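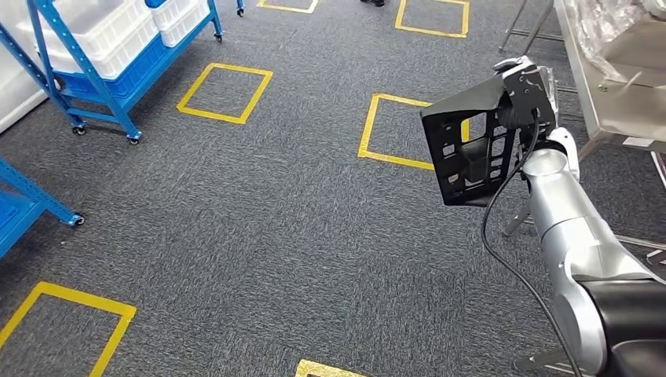 Soil moisture and grazing pressure on the upper terraces at Hodoroagă

Student project report, Physical Geography field course
Group: Octavian Bălan, Margareta Matei, Fung-ping Tseng
Supervisor: Jean Paterson

1. Purpose

The group compared soil moisture on grazed and ungrazed ground on the terraces above the Gallesine stream. The land is used by one sheep farm and has been partly fenced for several years.

2. Study area

The plots lie between 1,365 and 1,400 meters above sea level, on a south-facing slope. The soil is thin and stony, with more clay near the stream. Ovidiu Toma, who farms the lower terrace, gave us access and showed us the old fence line, which is missing from the map we were using.

3. Methods

We laid out 12 plots, half inside the fence and half outside. At each plot we took a soil core, weighed it, dried it overnight and weighed it again. Plant cover was estimated by eye by two people separately and the values averaged. Slope was measured with a clinometer. All field work was done in April, before the flock moved up.

4. Results

Fenced plots held more water than grazed plots at the same height. The difference was clear on the steeper ground and small near the stream. Plant cover followed the same pattern – except at plot 7, where a spring comes out just above the fence.

5. Problems

Two cores broke in the bag and had to be taken again the next morning, after light rain. We kept both values but marked them in the table. Cover estimates differed most on mossy ground.

6. Further work

The plots should be sampled again in late summer, with a proper moisture probe.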